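Ista learns to tidy up at the Dikham workshop
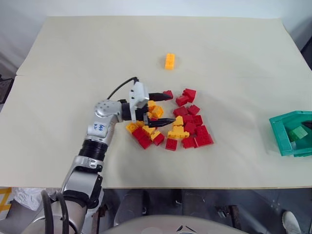
Big week at our shared workshop in Dikham! Ista, the sorting arm Ishbel Forsyth and I have been building since January, is finally working on toy bricks (my idea, I have kids). We started mostly with red and yellow, nearly all in one messy pile on cream paper, with the green tray over at the side of the table. Ishbel rewrote the grip code twice and I spent 36 hours on wiring, which I'm not proud of, but the cable over the gripper stays put now. Next up is a second tray and a slower wrist. We're showing Ista at the open evening on September 12, 2024, so come by and bring bricks!

Florin Iordache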